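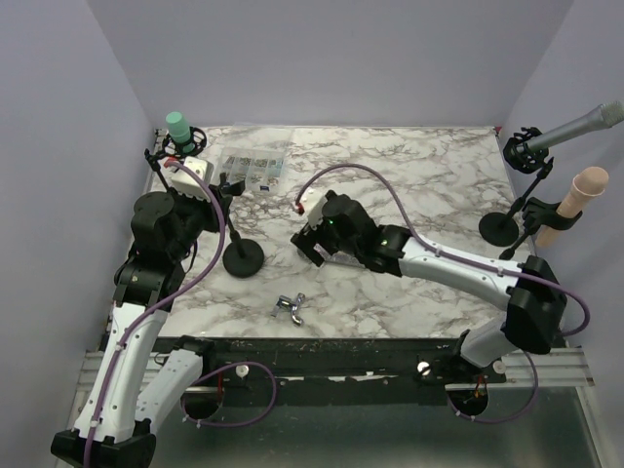
Two arms, one marble-patterned top and a job involving microphone stands: the bench cell at Joly.

Ask anyone who has bought a pair of robot arms what they wish they had budgeted for and you will hear a lot about cable clips. And knobs. And stands, trays, spare fingers, a decent table top and somewhere for the loose bits to go. The arms get the big line on the spreadsheet, and quite right too, they're marvellous things! But the fun of planning a small workcell (and I do mean fun) is in all the little lines underneath.

Joly, the audio accessories workshop, began planning its cell last December. The job on the list was a fiddly one, handling mounts, stands and the small metal hardware that goes with them, and the budget had a firm ceiling. Quotes came in from Skalier and Rondeta, and the two could hardly have been more different. Skalier offered a finished enclosure with everything fitted. Rondeta offered the arms, the front rail and a very thick manual. Joly went with Rondeta and kept £3,000 back for everything else, a figure that raised eyebrows at the time and was spent almost to the penny.

Where did it go? The biggest slice, £2,000, went on the enclosure itself, with its plain pale walls and the aluminium frame under the front rail. I love a plain wall. It gives the cameras less to puzzle over and it wipes clean. The marble-patterned top was a cheerful choice and cost less than the grey one in the catalogue.

Cables deserve a paragraph of their own. Each arm here has a purple one running along its length, the left one clipped to its link and looping over the joints, and that slack has to be planned for. Measure with the arm stretched right out, then add a generous bit more. Buy spares in the same order, as postage on a single cable later on is daylight robbery. Joly paid £70 for a bag of clips and two spare leads and reckons it the best money in the whole project.

Then there are the props. If your cell is going to handle real products, you need real products to practise on, and they have to come from somewhere. Stock that gets gripped and dropped for weeks can't go back on the shelf, so put it in the budget at cost price. The same goes for small parts. A clear organiser box with lots of little compartments is a lovely thing to have on the bench, but the box is the cheap part and filling it isn't.

Grippers are where I would happily spend more. The standard fingers that come with most arms are fine for blocks and boxes. Shiny little brackets and round stand poles are another matter, and Joly is now pricing up softer pads from Flaltton. They aren't cheap, they wear out, and they need a yearly line of their own.

My other tip is to leave time in the plan as well as money. Joly allowed 2 weeks for fitting and wiring and used every day of it, mostly on getting both arms to reach the back corners of the table without meeting in the middle. Draw the reach of each arm on a big sheet of paper before you order the top. It costs nothing, and you can do it on the kitchen floor.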